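Chapter 6
Documentary Drama and the Treatment of Recent Events

We use cookies to improve your reading experience. By continuing to browse this title you accept our cookie policy. Accept | Settings

6.1 Scope of the chapter

Chapter 5 dealt with films assembled wholly or mainly from archive footage. The present chapter takes up documentary drama, meaning scripted film in which actors play out events that are a matter of public record and that fall within the memory of part of the audience. The main example is Mondano, a feature of 112 minutes about the closing of a textile works and the four-day occupation that followed. Two shorter works, Isaksson and Jalteck, are brought in for comparison in Sections 6.4 and 6.5.

Historical drama set in a distant period is excluded. The methods overlap, but the legal position differs, and so does the relation between the film and its viewers. A viewer who was present at an event can check the film against memory. Films about recent events are made with this viewer in mind, and many of their formal features can be traced to that fact.

6.2 Terms

Three terms are used throughout. The record is the body of documents, recordings and testimony available to the filmmakers at the time of writing. A composite is a character who combines the actions or statements of two or more persons in the record. Compression is the shortening or merging of events in time. A film may use composites without compression, and the reverse also occurs. Mondano uses both. Its opening title card admits to the composites and says nothing about compression, an omission discussed in Section 6.3.

The term "reconstruction" is avoided here. In television practice it refers to short staged passages placed inside a factual program, and its use for feature-length work has caused confusion in the literature.

6.3 From record to script

The script of Mondano was developed from 13 hours of recorded testimony and from the minutes of the works council. The production company, Esard, deposited the working papers with a regional film archive, where they may be consulted on request. They include four drafts of the screenplay, and a comparison of the drafts shows how the material was reduced. The first draft follows the minutes closely and names every speaker. By the third, the council has shrunk to six members, two of them composites, and the meetings of the second and third day have become one.

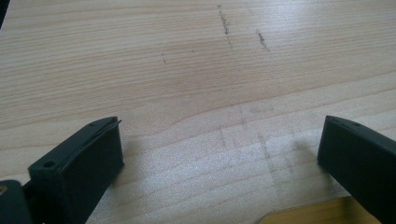

The council meeting is the longest scene in the finished film and the one most often set for study. It was shot on a single set, with the members seated on both sides of a long table and the camera placed at one end. The director's notes ask for a table of pale wood with a visible grain, like the tabletop in the illustration, where fine lines run close together and a darker, honey-toned stripe crosses at a slant. Plain surfaces had been tried and rejected in camera tests. Grain gives the eye a direction to follow in a low shot along the table, and in Mondano it is used to lead from the speaker to the listener without a cut. Surface sheen was a further concern, as a bright patch in the middle of a table draws attention away from faces. The lighting plan therefore places the main source high and behind the speakers, and leaves the center of the table to fill light only.

The effect of compression in this scene is considerable. In the record, the vote to continue the occupation was taken after a night's adjournment, and three members changed their position in the interval. In the film the vote follows directly on the argument. The change of mind appears to be the result of a speech, and the speech is given to a composite. No single line in the scene is false to the record, yet the order of cause and effect has been altered.

Reviewers were divided on this point. Some held that the title card gave sufficient warning. Others argued that a card naming one kind of alteration implies the absence of any other. The second view is taken in this book, for reasons set out in Section 6.6.

6.4 Crowd scenes

The crowd outside the works gates was put at 1,000 people in the local press. Esard engaged 100 extras. The difference was handled by framing: the crowd is shown at shoulder height, with few wide shots, and its size is suggested mainly through sound. Isaksson, made on a smaller budget, dispenses with the crowd altogether and keeps the camera inside the building, where shouting is heard through closed windows.

Shares: 13 | Comments: 0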